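About Sekura

Hi, I'm Charmaine Le Roux, and I started Sekura at my own kitchen counter with one secondhand appliance and a stack of my aunt's recipe cards.

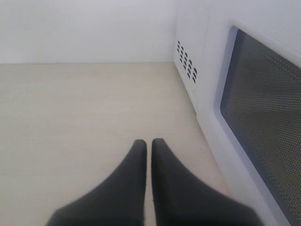

I'd been teaching neighbors to cook for a couple of years by then, mostly people who had just moved into a first apartment and owned one pot. They kept asking where to put everything! So the cooking lessons turned into kitchen lessons, and in January I rented a proper space on Ninthorpe Street and painted the walls white myself (two coats, and I still missed a patch behind the door).

These days there are 9 of us. Khanyisile Steyn runs the beginner classes and is much more patient than I am with people who are scared of hot oil. I look after the small-kitchen course, where we spend a whole evening on counters — what stays out, what goes in a cupboard, and how much clear space you need to roll dough without knocking over the salt. I like a pale counter and a plain wall, and I will argue with you over it if you let me.

We've had 265 students through so far, and I still get messages about the lentil soup from week one. Yes, you can have the recipe, just email and ask for the Mokgethi soup. It's named after the first student who made it better than I do.

Classes are small and cost $200 for the full course, ingredients included. Bring an apron and a container for leftovers. Parking is behind the building, and if the front door sticks, give it a good push — we're in there, probably with the radio on.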